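Femcombe Community Kitchen Opens Registration for Fall Cooking Courses

Jul 18, 2023

The Femcombe Community Kitchen has opened registration for its fall series of evening cooking courses, with 336 places available across the term. Classes begin after Labor Day and will be held at the kitchen's teaching site on Raltiveck Street.

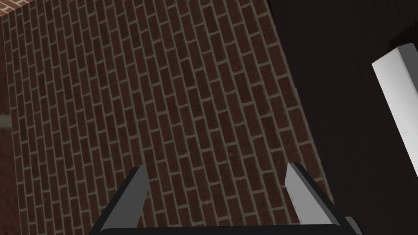
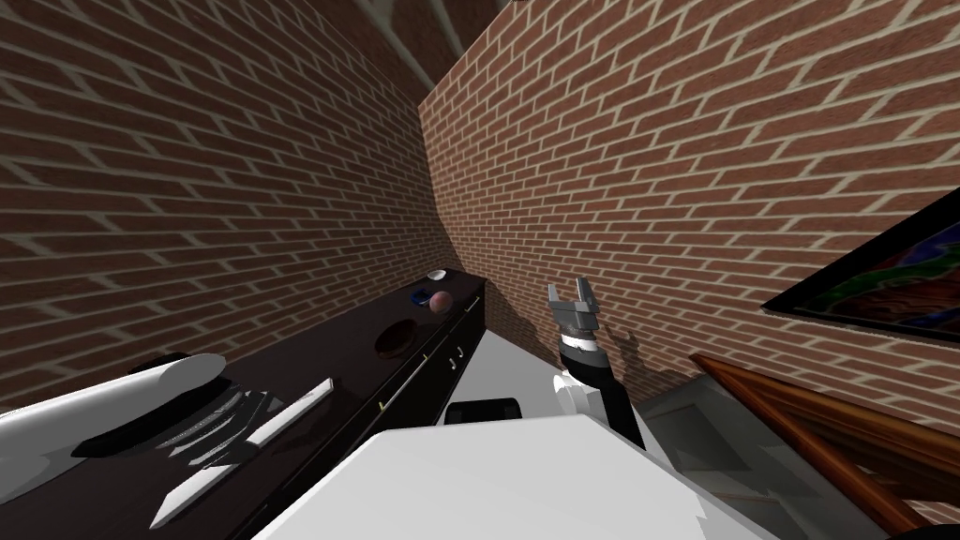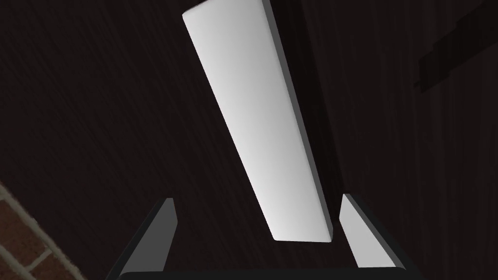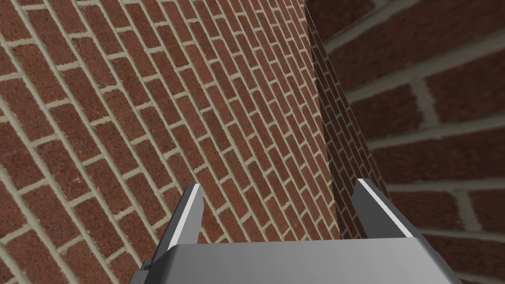
Computer-rendered views. Brick walls appear in all four; the second also shows a counter with a small white bowl.

The fall program is centered on slow-cooked dishes and home preserving. These were the subjects most often requested in a survey of past students carried out in June. The kitchen received 1003 replies, and a summary has been posted on the notice board at the Raltiveck Street entrance. Respondents also asked for more classes on weeknights and for printed recipes in larger type. Both requests have been adopted for the coming term.

Courses on offer include braising and stewing, stocks and soups, pickling, flatbreads, and a new class on stuffed vegetables. The stuffed vegetable class covers peppers, cabbage rolls and zucchini, with rice and meat fillings as well as a lentil filling suitable for vegetarians. Students will prepare one full dish at each session and take home what they do not eat at the table.

The course in pickling will be taught over four weeks. The first two sessions deal with quick pickles in vinegar, including cucumbers, red onions and green tomatoes. The last two are given to fermented cabbage, which students will salt and pack in class and then look after at home. Jars are included in the fee. Students are asked to bring an apron and a covered container.

The fee for each evening session is $39 and covers all ingredients. Residents of Femcombe who hold a current library card may register at the reduced rate, details of which are given on the registration form. Fees are payable in full at the time of booking. A place may be transferred to another person up to two days before the class, but fees for missed sessions will not be refunded.

Dry goods for the term will be supplied by Stuvix, which has provided flour, rice and pulses to the kitchen since last year. Delić, the butcher and smokehouse on the market square, will supply meat for the braising and stewing course – chiefly beef shank, pork shoulder and lamb neck. The kitchen has asked both suppliers to list allergens on all deliveries, and the lists will be available to students at the start of each class.

Students with food allergies should state them on the registration form. The kitchen handles wheat, milk, eggs, nuts and sesame during most sessions and is unable to guarantee that any dish will be free of them. Where a recipe can be changed without affecting the rest of the class, the instructor will offer another ingredient.

The kitchen will also issue a revised edition of its recipe booklet this fall. The new edition contains recipes from the past three terms, among them the barley soup, the braised short ribs with prunes and the sour cherry preserve. A total of 825 copies will be printed. Registered students will receive one copy each at their first class, and the remaining copies will be sold at the front desk.

Registration forms may be collected from the front desk or from the Femcombe public library. Completed forms will be accepted in person or by mail, and places will be assigned in the order in which forms are received. Applicants may list a second choice of course in case their first is full. A waiting list will be kept for each class – anyone on it will be contacted by telephone if a place becomes available.

Participants under the age of 16 must be registered together with an adult. The teaching site is accessible by ramp from the parking lot, and those who need a seated workstation should say so when they register.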